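# Jomitz Table Set: Bowl, Basket, Tray

3 min read

Jomitz is a small list of everyday tabletop things with notes on how each one is named, placed and put away. This README covers the bowl group, version 12. The jar group and the cutlery group have their own files.

## What is in the group

- one bowl, blue-green, matte, with shallow ridges around the outside
- one woven basket, reddish brown, for fruit
- one flat black tray, low edge, rounded corners

Fruit is listed in the Sartori sheet, one row per kind. Linens were dropped in January.

## Starting layout

The bowl goes toward the front, a little right of center. The basket sits farther back on the left and the tray goes behind the bowl. Keep the fruit in the basket. 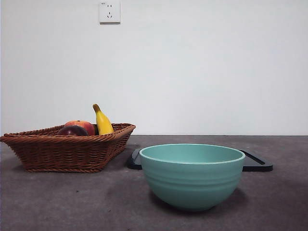
*Bowl in front, fruit basket and black tray behind it.*

## Names

Use "bowl", "basket" and "tray" in the name column. Color goes in its own column. The bowl is entered as "teal", and "green" and "mint" are accepted as second values, as the shade reads lighter from the top. Older rows marked "dish" were merged into "bowl" in version 12. There are 44 rows left with no color value.

## Bowl notes

The rim is thin and the opening is wide and round. The ridges are on the outside only, so a note written from above should describe the rim and the inner surface and leave the ridges out. Fill state is "empty", "part" or "full". If the bottom can't be seen, write "unknown". 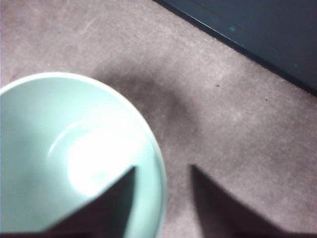 Arturo Cirillo wrote back that "part" is too wide a value for a bowl this shape, and that he would split it at the halfway line. The change is open as item 13.

## Known gaps

- No sizes or weights for the tray.
- Basket rows don't say which way the long side faces.
- The Alus names file still uses the old spelling "grey".

Last edited 5 March 2026.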